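6.3 Recording leaf and soft-item examples

This section applies to operators using the Clokov wrist unit to gather examples for the Preda learning system. Complete the bench set-up in section 6.1 and the finger check in section 6.2 before starting.

A full set for one item type is 336 examples, gathered in blocks of eight. Do not carry a part-finished block over to another shift.

Before each block

1. Place the board on the counter and lay the leaves on it. Leave open counter between the board and the front edge.

2. Move the arm to the rest position, with the fingers close together and holding nothing.

3. Open the wrist view on the operator's display. Check that both fingertips and at least part of the board can be seen.

4. Enter the item type and your operator code. Select Ready.

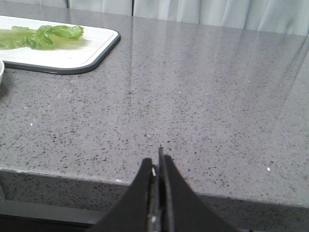
Figure 6-4. Wrist view with the gripper empty and the board at upper left.

Note: Polished stone reflects windows and curtains. Reflections do not need to be removed, but the lighting should stay the same until the block is finished.

Caution: Keep hands and sleeves clear of the counter while the Ready light is on. The arm may move without further warning.

Recording an example

5. Select Record and wait for the tone. Anything done before the tone is not saved.

6. Guide the arm towards the board at an even speed. If you lose sight of the leaf, stop and bring it back into view before continuing.

7. Close the fingers on a fold or a loose edge of the leaf. A flat part of the blade gives the fingers very little to hold.

8. Pause for three seconds with the fingers closed, then lift.

9. Set the leaf down at the target and select End. Label the example Complete, Dropped or Damaged.

Dropped and damaged examples are to be kept. The system learns from them as well — deleting them gives a false picture of how the item behaves. Delete an example only where the recording itself is faulty.

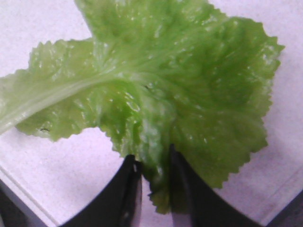

Sorcha Ní Mhurchú of the Wurnulham site asks that operators take hold of the leaf in different places through a block, as her early sets favoured one grip and the system was slow to learn any other. Yasuo Kuroda agrees, but would keep the same grip for the first two examples of each block so that blocks can be compared. Both practices are permitted. Record the one used in the block notes.

After each block

10. Return the arm to rest and wait for the Ready light to go out.

11. Wipe the fingers and the board with a damp cloth. Do not spray cleaner onto the wrist unit.

12. Replace any leaf that has torn or gone limp, then select Upload. For failed uploads, see section 8.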